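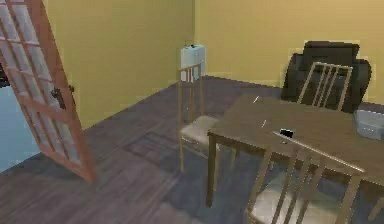

The Lemura rules are a code of practice for testing household robots in simulated homes. They were drawn up by Ermira Tomić and Algirdas Venckus and first issued on 18/10/2019.

A test home must include furnished rooms, such as a dining area and a bedroom. Furniture stays in the same position for all 20 runs of a task.

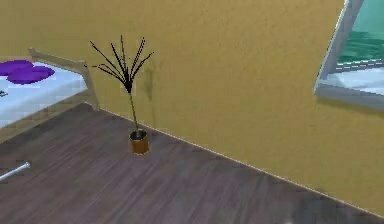
Small items may be moved between runs, but each change is logged. A run is void if the robot touches a wall more than 2 times. Clirkgate adopted the rules the following September.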